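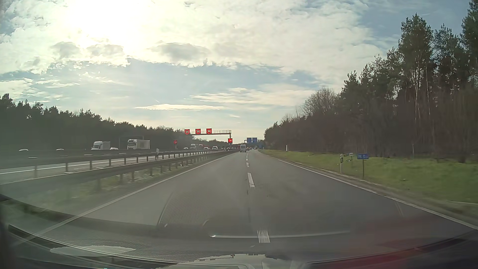 The highway between Bruvwood and Skiden

Readers wanted for the Kodus ballot project (paid, a little)

Hi all. If you get the Lins newsletter you already know I've been grumbling about ballot language since last fall, when I stood in the booth for a good five minutes trying to figure out whether a "yes" on the county library question meant yes, keep the tax or yes, repeal it. I write about courts and legislation for a living! I had read the thing at home! I still voted with a knot in my stomach, and I'm still only pretty sure I got it right.

So I'm doing something about it, and I'd love your help.

Kodus is a small reading project. I've collected 40 ballot questions from city, county and state elections, going back a couple of decades, and I want ordinary voters to read them cold and tell me in their own words what they think a yes does and what a no does. Then I'll set the answers next to the full legal text and see where people part ways with it. Some of these questions are lovely and clear. Some have a double negative sitting inside a reference to a subsection of a different law, and I would like to meet whoever wrote them (no I wouldn't).

I'm looking for 14 readers, and it runs for 14 weeks, starting in August.

What you'd be doing

Every week I'll send you a packet, usually three questions, sometimes two if they're long. You read each one once, at normal speed, the way you would in a voting booth. You write down what you think it means. Then you read it again as slowly as you like and write down whether you changed your mind and which words did it. Most packets took my test readers under an hour. The one about water district bonds took longer and there was some swearing.

Please don't look anything up until you've sent me your answers. I know it's tempting. After that, look up whatever you want, and come argue with me about it on our group call, which is every other week at 7 p.m. The calls are my favorite part, to be frank. You don't have to talk if you're not a talker, but I do ask that you make it to at least half of them.

Who I'm hoping to hear from

Anybody 18 or over who is registered to vote in Bruvwood or Skiden. You don't need to follow politics. If you skip the measures at the bottom of the ballot every time and feel kind of bad about it, I especially want you. Same goes if English is your second language, or if you use a screen reader or large print. I can send packets by email, on paper or as audio, just say which.

I'm going to pass on practicing lawyers this round, and on anyone who works for an elections office or a campaign. Nothing personal, some of my best friends and so on. You folks read this stuff differently from everyone else and I'd like to do a separate group with you later.

I don't need to know your party and I won't ask. I'm also not going to ask how you voted on anything, and if you tell me by accident I'll take it out of my notes.

Pay

There's $1000 in the pot for readers, and it's split evenly among everyone who finishes. I know that doesn't come to much per hour. It's a small grant plus what Lins subscribers chipped in, and all of it goes to readers. I'm doing my part unpaid. If you have to drop out halfway, tell me and we'll work out a fair share for the packets you did.

What happens to your answers

I'll write up the results in Lins, probably as a series, and put the full set of answers online with the names off. If I want to quote you by name I'll ask first, and you can say no and stay in the project. You'll see the draft before it goes out. I'm also planning to send a copy to the county clerks in both places. Whether they read it is up to them, but at least it'll be on their desks before the next round of measures gets drafted.

How to apply

Reply to the newsletter, or use the contact form on the Kodus page, and put "reader" in the subject line. Tell me:

Your name and which town you vote in
Whether you want email, paper or audio
Whether 7 p.m. calls are doable for you
A ballot question that confused you, if you remember one (a half-remembered one is fine)

No résumé please. A few sentences is plenty. I'll be choosing people to get a decent mix of ages and of both towns, so if I can't fit you in it has nothing to do with how you wrote your email. I answer everyone, though it can take me a week or so when the legislature is busy.

And if you've saved old sample ballots in a drawer somewhere, I want to hear from you too, even if you don't want to be a reader. I'm missing most of the Skiden school levy questions and I'd happily pay for the copies and postage.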